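Bananas going brown before the rest of the fruit
Posted by Ottavio Carbone

I buy fruit on Sunday for the week and by Wednesday the bananas are spotty and the avocados have gone soft. Everything sits together on the counter. Should I be splitting it up? Our kitchen is warm in the afternoon.
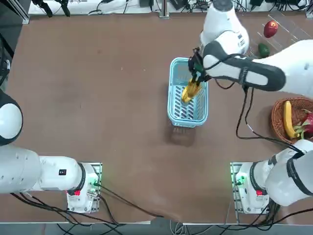 2 replies

Rochelle Stubbs

Yes, split it up. Ripe bananas give off ethylene gas and it speeds up whatever is beside them. Buy a few green and a few yellow
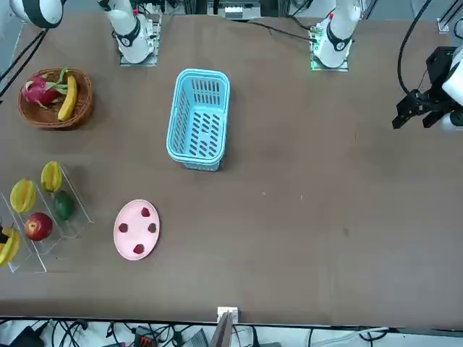 and keep the green ones somewhere cooler until you want them. Avocados can go in the fridge once they give a little when pressed.

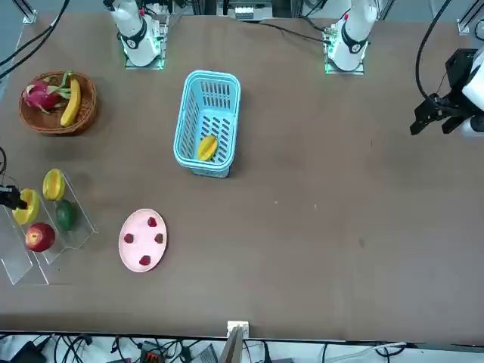 Benches near a window or the oven are the worst spot. Clear a stretch of plain brown tabletop away from both if you have one. Wash fruit when you eat it, not before.

Horlow

Agree with the above — mine last 2 days longer apart. 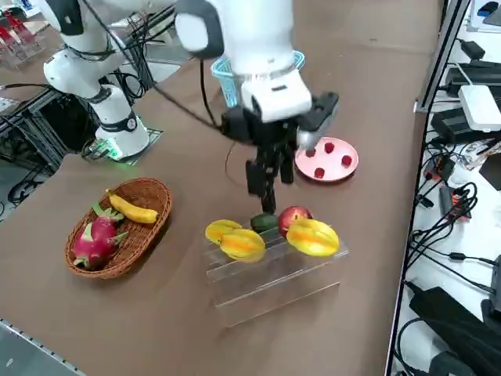

Air matters as well, and a deep bowl bruises whatever is on the bottom. A clear stepped stand spreads fruit out, and a basket with slatted sides is fine too. Don't bother with the gas-absorbing sachets, I tried them in August and saw no difference.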